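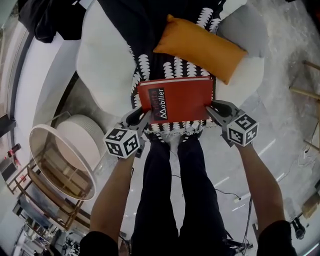
Session 4: Covers, spines and labels

Okay, last time we got as far as sewing the sections together, and a few of you asked for the cover part in writing, so I've typed up my notes while I still remember what I said. They wander a bit. I also left out most of the argument about glue, which ate a good 30 minutes and got us nowhere!

First, words. A hardcover is a case. You make it separately from the block of pages (the text block), and the two only meet at the very end, when you paste the endpapers down. Most people picture the cover being built up around the pages, and I did too until I took one apart at my kitchen table and found how little was holding it together.

The case is two boards, a spine strip, and cloth or paper to cover the lot. The boards stick out a little past the pages on three sides. Those little overhangs are called squares (no idea why, they aren't square) and they protect the edges of the paper when the book stands on a shelf. Then there's the joint, the groove that runs down next to the spine. Too narrow and the cover won't open. Too wide and it flops around. Cut a test strip first, please.

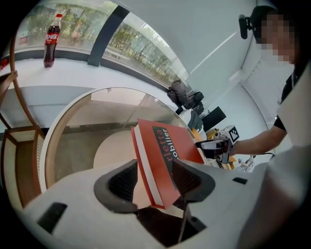 Red hardcover with a dark label and white lettering.

On to labels, my favorite bit. You can print straight onto the covering material, or you can stick on a separate label, and for a first book I'd go with the label every time. If you mess it up, you've lost a scrap of paper and you can have another go. Contrast matters more than the typeface. I made a set of notebooks for the Huvimwood fair one September with dark brown lettering on dark green cloth, very tasteful, and people kept picking them up and tilting them at the window to find out what they said.

Then there's the question of which way the words run. American and British spines mostly read top to bottom, so the title is the right way up when the book lies on its back. In France and a lot of Europe they've often gone bottom to top. I had this down as a rule you simply follow.
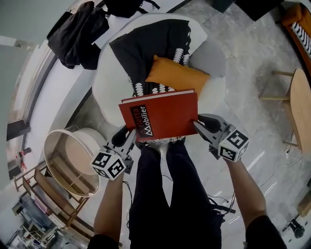
Vsevolod Shevchuk disagreed, and said that if the title is short and the spine is fat enough, you should just set it straight across and save everybody the stiff neck. Fair enough! I'd still say a thin book doesn't leave you much choice. With anything up to 40 pages I skip the spine lettering and put the title on the front only.

Grain direction, because I promised. Board, paper and endpapers should all have the grain running parallel to the spine, head to tail. Bend the sheet gently one way and then the other, and the way that gives more easily is

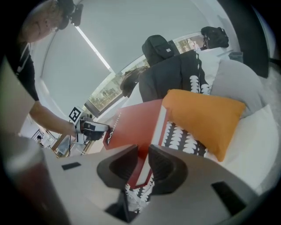 the way it rolls along the grain, so the grain lies in line with the fold. Mark it with a pencil arrow before you cut anything. Get it crossways and the boards can warp while they dry, and pressing them later doesn't do much good. Leave the finished book under weight overnight, with waxed paper inside both covers.

For next time: one case, covered, no text block yet. Zoriana Lysenko has the cloth offcuts, and Timo Brinkmann is bringing the big cutter back from Mesell. Bring your own bone folder if you have one.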